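4.2 Failure analysis: garment folding

The folding sessions were recorded with pairs of hand-held grippers, one in each hand of the operator, and the recordings were used to train the Skernesix policy. When the trained policy was run on the two-arm Jendia cell, 12 trials were stopped before the garment had been folded. Hatice Yazıcı and Orhun Altıntaş reviewed the logs of the stopped trials separately and then compared their labels. Most of the stops came from one fault, which we call a double pinch: the fingers close on the garment and on the bed cover beneath it, and both are lifted together.

The double pinch is hard to detect from finger position alone. A trouser hem and a fold of thin cover give nearly the same closing width as two layers of trouser fabric, and the controller accepts the grasp as good.

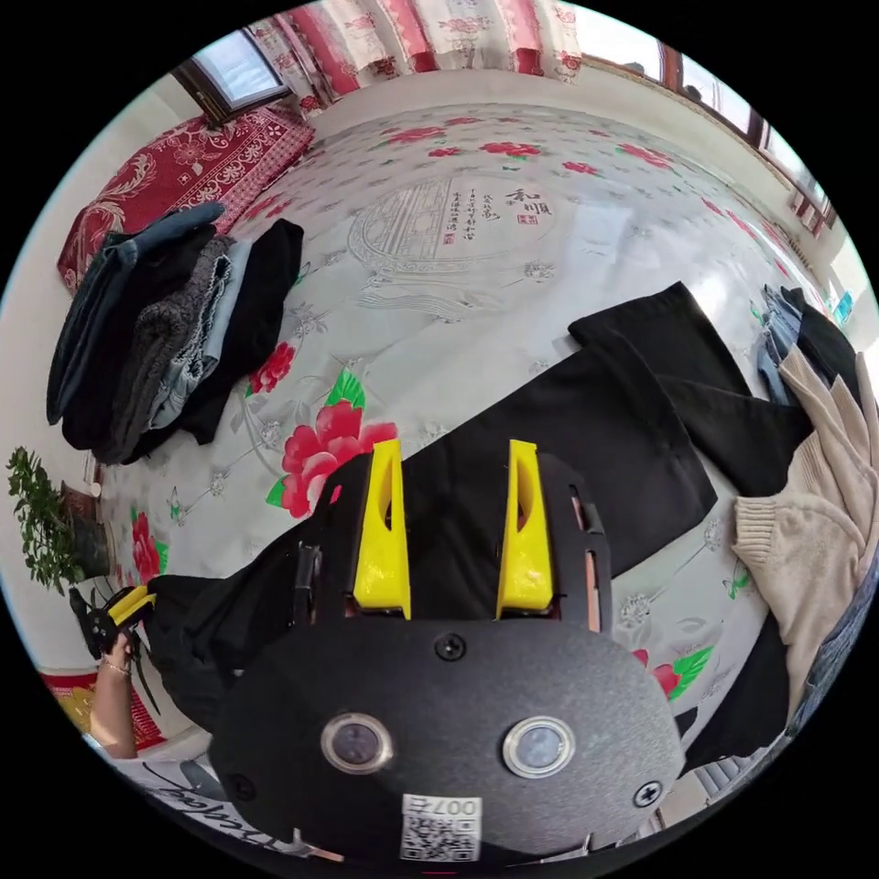
Once the lift begins, the load on the wrist rises more slowly than it would for a snagged garment, as the cover slides before it pulls tight. The force limit is therefore reached late. In 2 trials the cover drew a neighbouring stack of clothes towards the arm before the stop was triggered, and in one of these the stack fell into the path of the second arm. The second arm did not stop. Its own force reading was still within limits, and the stop signal was at that time local to each arm.

We regard this last point as the more serious finding. A late stop on one arm is a nuisance; an arm that goes on moving while its partner is halted is a safety matter – above all where a person may step in to free the cloth. Testing was suspended on 10 June 2021 and resumed only after Beril Uysal had wired both arms to a common stop line.

A second group of failures concerned dark garments. The policy often placed the grasp point past the edge of the cloth when one dark item lay close to another, and it sometimes treated the two as a single piece.

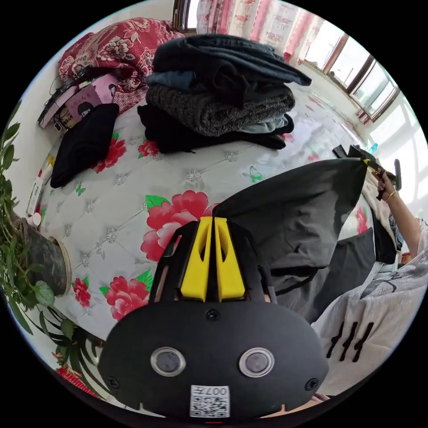
Figure 4. Raising a dark grey piece of fabric with a hand-held gripper during data collection; folded clothes are stacked on the bed.

Held cloth caused further trouble. A raised garment can hide much of the bed from a camera mounted on the gripper, and the policy has no memory of what lay behind it. Pendo Kashindye replayed the affected trials with the camera input frozen at the moment of lifting. The arm's path hardly changed, which suggests that the policy was already moving blind.

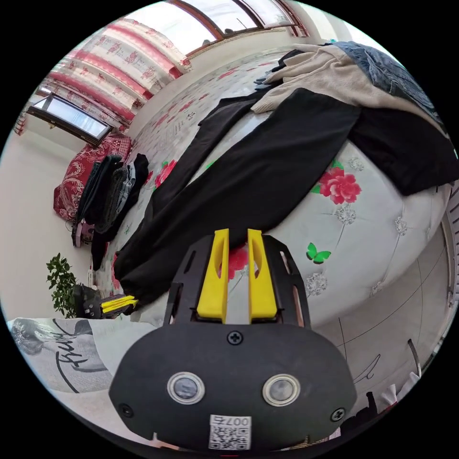 Two changes were made to the controller. First, each grasp is now followed by a short test lift, after which the arm pauses and the wrist load is compared with the value expected for the garment. If the load is still climbing, the fingers open and the grasp is tried again from a shallower angle. Second, lifting speed is halved whenever the view is largely blocked. Neither change addresses the confusion between dark items, for which more varied recordings will be needed. The test lift also fails on heavy knitwear – the weight of the garment masks the drag of the cover – and we have left it switched off for that class.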